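Clusmont Community Help > Home and Money > Side income

Is scrapping old electronics for gold real money or a sales pitch?

Asked by Ertuğrul Gezer, 28/12/2022
Tags: scrap, e-waste, recycling, side income

My brother-in-law came over for the holiday and spent most of dinner explaining that I'm sitting on a pile of cash. I have a garage with a lot of dead electronics in it. Old desktop computers, a couple of printers, modems, a stereo receiver, boxes of cables, the guts of things I took apart years ago and never put back together. I ran a small repair counter in Larnedham until it closed and a good part of the back room came home with me.

He has been watching videos from an outfit called Prurstead, who sell a "starter recovery course" with a kit. You get the course, some glassware, a bottle of something they won't name on the sales page, and a chart that tells you what each kind of board is worth. The page says a typical garage holds $589 in gold. I'd like to know who measured the typical garage. It doesn't say whether that's before or after you pay for the kit, and the reviews all sound like the same cheerful person.

I don't mind doing some work. I'm retired and the garage has to be emptied anyway, before my wife does it for me. What I want to know is:

Is there any money in this for someone with one garage's worth, or is the money in selling courses?

If there is, do I need to do the chemical part or can I sell the stuff as is?

Does it matter what color the boards are? His chart makes a big thing about color and I have boards in green, blue, brown and red.

Please don't just tell me to take it all to the dump. I know where the dump is.

Comment from Cúc Kim: I bought that kit, or one with a very similar chart. The chart is a photocopy of a photocopy. Following this one.

Comment from Ertuğrul Gezer: Did you make anything from it?

Comment from Cúc Kim: A stain on the driveway.

3 answers

Answer by Lợi Nông (marked helpful)

I've sold scrap electronics to yards for a good while and I would keep your wallet closed on the kit. I've heard the dollar figure before with different numbers in it and never once with a receipt.

There is gold in some electronics. That part is true and it's why the pitch works. It's a very thin plating on contacts and connector pins, plus fine wire inside certain chips. Older equipment tends to have more of it than newer, and the amounts per item are tiny. The big refiners make it pay by the truckload. A person with one garage is working with buckets.

Then there's the chemistry. People on video do it outside in a T-shirt with a plastic tub, and they edit out the boring and ugly parts. You're dealing with strong acids and fumes that can hurt your lungs badly, and when you're finished you have a tub of liquid full of dissolved copper and whatever else came along. You can't pour that down a drain or into the yard, and getting rid of it legally costs money. I have never seen that cost on a sales page. If a seller won't tell you what is in the bottle, I wouldn't let it in the house.

So no, skip the chemical part. Sell it as is.

What I'd do with your pile, in the order I'd do it:

Look for things that work or might work. A working older stereo receiver is very likely to bring more from a person who wants a stereo receiver than it ever will by weight. Same with some old keyboards and sound cards. Check what they have sold for, and ignore what people are asking. Anybody can ask.

Pull the hard drives and decide what to do about them first. Did you keep any customer drives from the shop? Wipe or destroy those. A yard that promises to do it for you may do it or may not.

Take batteries out of everything. Yards hate them, and loose batteries in a bucket of metal can start a fire. They go to a battery drop-off.

Split what's left into a few piles. Whole computer motherboards in one. Memory sticks in one. Processors in one, and don't bend the pins because some of them are worth more to collectors. Power supplies in one with the cords cut off, cords in another. Everything else with a board in it goes in a low grade box and you shouldn't spend an evening worrying over it. The plastic cases are worth nothing to anyone I know.

Leave old tube TVs and monitors closed. They can hold a charge, and the glass is a problem to get rid of. Printers I'd leave alone too, there's a motor or two in there and a great deal of toner on your hands.

Then phone the yards and ask what they pay per pound for each pile. Ask more than one. Prices for the same bucket vary more than they should, and some yards will call everything low grade if you walk in looking unsure. Ask if they pay by the grade or for the mixed load, and ask before you unload the car.

With a small shop's leftovers I'd expect you to come out ahead, by an amount that takes the two of you to dinner. If you enjoy taking things apart, fine. If you count your hours, you'll be sorry.

Comment from Ertuğrul Gezer: This is very useful, thank you. I'd forgotten about the customer drives. There's a shoebox.

Comment from Ngọc Lã: I disagree on printers. The motors are handy if you build things.

Comment from Lợi Nông: If you build things, sure. He asked about money.

Answer by Phong Khúc

it is real, my cousin does it. you need a LOT though. he gets boards from offices. just weigh it and look up the price of gold

Comment from Lợi Nông: The price of gold tells you nothing if you don't know how much gold is in the bucket, and that's the number everybody leaves out.

Comment from Phong Khúc: ok but he does make money

Comment from Cúc Kim: Does he make it from the gold, or does the office pay him to haul the stuff away?

Comment from Phong Khúc: both i think. mostly the hauling

Answer by Ngọc Lã

Lợi Nông covers most of it. I'll add something on the color question, since it got skipped, and on picking a yard.

I helped clear out my uncle's workshop in December a while back. He had been told the same thing as you, by a different brother-in-law presumably. We had more than 200 pounds of material by the end and we did all the sorting by hand over far too many evenings. I kept a notebook. I won't put the totals here because people copy totals off these pages and turn them into promises, and metal prices will have moved anyway. What I will say is that most of the weight was steel cases and power supplies, and most of the money came from a small box of memory sticks and processors, and two old test instruments that we nearly threw in with the scrap. A man drove a long way for those and was very happy. We'd have been better off spending our evenings on the shelf of instruments and leaving the boards for last.

About yards. Near me there's Mạch, which is a counter at the back of an industrial unit and takes small lots. I've used them and they were all right, which is about as far as I'd go for any scrap buyer. They weighed things where I could see the scale, and they read out the grade before writing it down. That's what I'd look for wherever you live. Bring your own weights written on the boxes. A bathroom scale is good enough to catch a big difference, and it changes how you get talked to when there's a number on the box already.

I would also ask whoever takes it where the stuff goes next. Some will tell you. Some get vague in a hurry, and I'd put those further down my list even if they pay a little more. Your town may also have a collection day that takes the leftovers, so call and ask before you pay anybody to haul away the plastic.

On mail-in buyers: be careful. You pay the postage, they decide the grade, and if you don't like the answer you pay to get it back. I'm sure there are decent ones. You can't tell which from a web page.

Now color. The color of a circuit board is mostly a colored coating called solder mask. Green is the common one, and a maker can order red or blue or black if they feel like it. It has nothing to do with how much gold is on the thing. What a buyer cares about is what sort of equipment it came out of, how much plating there is on the contacts, which chips are on it and how much dead weight is still attached, like heat sinks and transformers. The brown ones are a partial exception. A lot of cheap power and appliance boards use a plain brown material and those do usually get the low price, but it's because of what they are.

A chart that pays extra for red is a chart I'd use to light the stove. Round red boards such as these go by the same rules as a green rectangle, and I'd want to know what they were made for before believing any price for them. 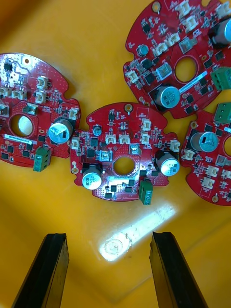

Related questions

Do scrap yards have to show you the scale?
How do I wipe a hard drive that won't spin up?
Old power cords: strip them or sell them whole?
Refund from an online course seller who stopped replying
Where to take loose batteries near Larnedham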